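I went to my first school board meeting on Friday, and wow, I had no idea how any of it worked! I vote every time, I complain plenty (ask my sister), but I couldn't have told you who sets the bus budget. The agenda had 44 items on it. I got lost at item two.

Mared Rowlands, who sat next to me, explained that you have to sign up before the meeting starts if you want to speak. Good to know now, I guess.
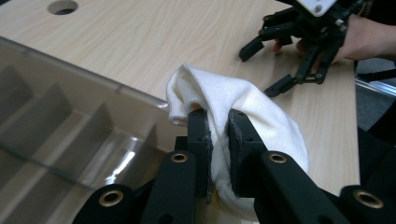 Everyday Citizen

So I've been reading the district's rules at night, all 200 pages, with a lot of tea. My favorite discovery is that anyone can ask for the budget records, and you don't have to say why you want them. I sent my request in this morning and I'm weirdly excited about it. Next time I'm signing up to talk!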